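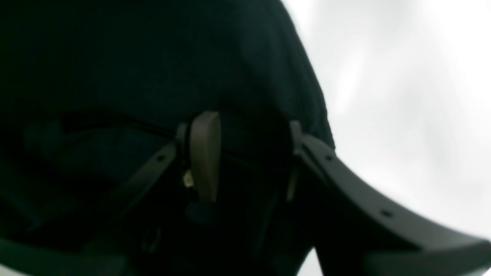

Skundidau wrist gripper, cloth version

Two-finger gripper with camera bracket, supplied as a self-assembly kit
Sold by Vilico
Page last revised 17 May 2024

The Skundidau is a parallel-linkage gripper for small bench arms. The cloth version uses the same body and curved fingers as the standard one and differs in the contact parts, the closing routine and the default current limit. It is meant for people who build and run an arm at home or in a shared workshop and want to pick up garments, towels, bags and other soft goods from a flat surface.

The kit contains everything forward of the wrist flange. It doesn't contain an arm, a power supply or a computer. The camera is listed as an option because many builders already have one that fits.

What is in the box

Gripper body with servo fitted
Left and right finger arms, drilled
Contact parts for cloth
Camera bracket with tilt adjustment
Wrist flange adaptor, blank, for drilling to your own pattern
Servo lead and extension
Bag of screws, brass-coloured for the contact parts and black for everything else
Hex keys to suit

The two screw types have different threads. A black screw will start in a contact part and then strip it, so sort the bag before you begin. Spares of the brass-coloured ones are sold in the small parts list under the gripper heading.

Specification

Fingers: 2, driven from one servo
Supply: 12 V DC, regulated
Mass, complete with bracket and adaptor: 1148 g
Pad width: 17 mm
Control: serial bus, shared with the arm joints or on its own adaptor
Position feedback: yes
Force feedback: none; estimated from servo current
Finish: dark grey and black

The mass figure is the one to check first. It comes off the payload of the arm, and on a light arm at full reach there may be very little left over. Cloth is light, but a wet towel isn't, and neither is a coat with something in the pocket. The standard version weighs the same to within a few grams.

Fitting to the arm

Drill the adaptor before you mount anything to it. Clamp it face down on scrap, mark through from your own flange and drill undersize, then open the holes out. The centre boss locates in the gripper body and shouldn't be cut back. If your flange has a raised ring that fouls the boss, fit a spacer on the arm side.

Bolt the adaptor to the arm, then the body to the adaptor, with the servo lead leaving on the side away from the camera bracket. Leave the fingers off at this stage. Power the servo, send it to the centre position and only then fit the fingers, so that they meet on the centreline. A servo fitted off centre will still open and close, but one finger will arrive early and push the cloth across before the other reaches it.

The holes along the fingers are for fixings. Pads, guards or a longer tip can be screwed to them, and Vilico supplies a drawing with the hole spacing. Don't drill further holes near the upper end, where the section is carrying the load from the pivot.
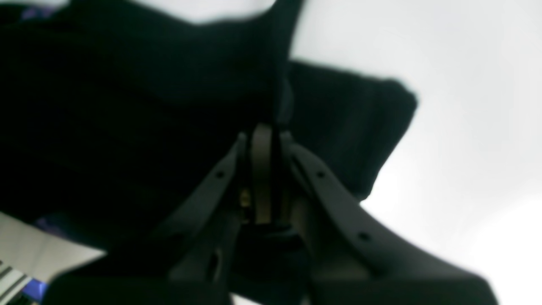
Route the lead with enough slack for a full wrist turn in both directions. The most common fault reported on this kit is a lead that was tied down with the wrist at zero and pulled out of the connector the first time the arm reached across itself. A loose loop held by a single tie behind the flange is enough. Keep it out of the camera view if you can, as a moving lead in the corner of the picture is a nuisance to any software that looks for motion.

Camera bracket

The bracket holds a small camera looking along the fingers towards the contact point. Tilt is set with one screw. Set it so that both inner tips are in view with the gripper open and still in view when it is shut. This costs a good part of the picture, as the fingers will fill the lower half, but the tips are what you need to see.

Dark cloth on a white bench is a hard case for automatic exposure. The camera averages across the picture and either the bench burns out or the cloth turns into one flat shape. Fix the exposure by hand, for the cloth, and accept a white background. Wilson Agudelo at Vilico recommends setting it with the darkest garment you own laid over the bench and leaving it there for everything else. A lamp placed low and to one side will bring out folds better than a ceiling light will.

Focus is a compromise. At the working distance the nearest parts of the fingers will be soft whatever you do. Set focus at the tips and lock the ring with a spot of paint. Motion blur is a separate matter and is dealt with by slowing the final approach.

Closing routine for cloth

The default routine on the standard version closes until the current rises and then holds. On cloth the current rises gradually as material bunches between the fingers, and there is no clear step to detect. The cloth version closes to a set position instead, with the current limit as a backstop.

1. Approach from above with the fingers open and the wrist square to the bench.
2. Press down lightly until the cloth starts to ruck up between the tips.
3. Close at low speed to the stored position.
4. Wait a moment for the reading to settle.
5. Raise slowly, then check the servo position again.

If the position has moved towards shut during the lift, material has slipped out. The supplied script will set the cloth down and try again a little deeper. The number of tries can be changed in the settings file. 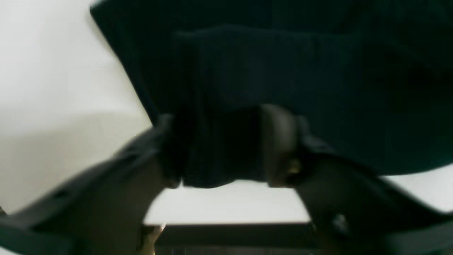

A pinch taken at a fold holds better than one taken on a single layer. With a single layer the tips can close almost fully, the current stays low and the script can't tell a thin shirt from an empty grip. Where this matters, set the empty position first by closing on nothing and storing the value, and repeat whenever contact parts are changed.

Thick knits and felted cloth need a wider stored position. There is a table of starting values in the manual, prepared by Yevhen Pasichnyk from bench trials in March, covering the fabrics most builders will have in a cupboard. Treat the values as starting points. Washing powder, fabric conditioner and age all change how a cloth grips.

Software

The script is plain Python and talks to the servo over the bus. It runs alongside the Kustberg arm controller or without it. Positions are stored in servo counts, so they don't carry over from one gripper to another, even between two of the same batch. Anyone running a pair should keep a settings file for each and name them by serial number.

Joint limits are written to the servo at the factory and are read back at start-up. If the values don't match the settings file the script stops with a message and won't move the fingers. This catches most cases of a replaced servo with the wrong identity number.

Upkeep

Lint collects at the pivots and behind the contact parts. Brush it out dry. Don't oil the pivots, as the oil will end up on the cloth. Check the contact screws for looseness after the first few sessions and at intervals after that. They should be nipped up with the short end of the key and no more.

If the fingers develop play, find out whether it is in the pivot or the servo before ordering parts. Hold the body, switch the power on and rock one finger. Movement in one finger alone is the pivot. Movement in both together is the servo gear train.

Safety

The fingers will pinch. Keep hands clear whenever the servo is powered, including when it is only holding position. In a shared workshop, fit the stop switch where a second person can reach it and switch the supply off at the wall before changing pads.

Don't use the gripper on cloth that someone is wearing.

Options and spares

Camera to suit bracket
Contact parts for cloth, pair
Contact parts, standard, pair
Finger arm, left or right (state which)
Servo, programmed
Adaptor, ready drilled for the Sotelo wrist
Lead, long

Orders for a single finger arm are checked by hand, as the left and right parts are not the same and both sides get ordered in error. Mercedes Flores deals with spares and will ask for the gripper serial number, which is on the underside of the adaptor face. Take a note of it before fitting, as it can't be read once the gripper is on the arm.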